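Totari Rule

The Totari Rule is a code of practice for recording household chores with hand-held grippers, the kind a person carries around a home so that a robot can later learn from the motions. It was drafted at Totari by Fereshteh Talebi and takes up 7 pages, of which one is a glossary that defines "floor."

The rule covers three matters. Marker cubes must be clean and in plain sight of the head camera at the start of each take. Cables must be kept clear of the operator's feet, a clause that has been rewritten more often than any other. Household objects stay where the residents left them, on the theory that a robot sold to the public will meet the public's living rooms.

A session may hold no more than 100 takes. An early draft allowed 400, until Mahsa Parsa of Kwofie tried it and returned the draft with one word in the margin.

Adoption has been uneven. Kwofie follows the rule in full. Dalletti follows it in its brochures. The Fliltham edition adds an appendix on pets, which runs longer than the rule itself and has drawn 269 written comments, most of them concerning cats.

Critics object that the rule never says what counts as a tidy room. Talebi has replied that she has seen the critics' offices. A revised edition, due in January, leaves the matter open.
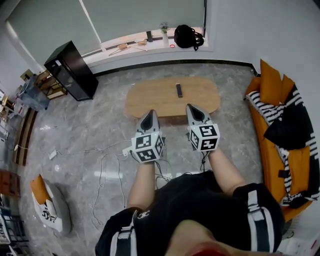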